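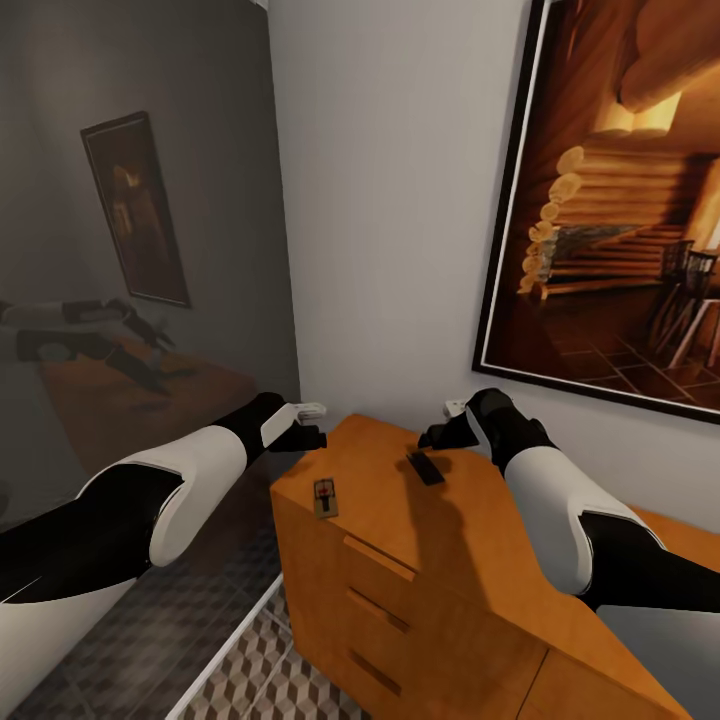 Dresser top with a mousetrap on it, two robot arms, computer simulation.

Can a robot tidy the bedroom yet?
Household tips by Nandini Venkataraman

Readers ask me this every April, when the big cleaning starts. My answer for this year is: a little, and slowly.

Clearing the top of a dresser looks like an easy chore. For a machine it is a hard one. A flat black thing lying on wood, like a phone or a remote, gives the fingers very little edge to hold. A mousetrap is worse. A person sees the spring bar and takes the trap by the sides of the base. A machine must learn this, and it is good that it can learn in simulation, where a wrong grip costs nothing.

My cousin Gopinath Krishnan repairs furniture in Plalstead and he is more strict than me. He says he will believe in robots when one can open a drawer with a recessed pull and not scratch the front.

Until then, some tips for doing it by hand:

Check that a trap is not set before you dust near it. If you are not sure, push it with a wooden spoon from behind.

Lift small things, do not slide them. Sliding makes fine lines in a glossy finish.

Clean recessed drawer pulls with a dry toothbrush, then a soft cloth. Never pour polish into the groove.

If there is a mirror beside the dresser, do the mirror first. Drops fall on the wood and you wipe them at the end.

Leave polish to dry for 2 hours before you put anything back.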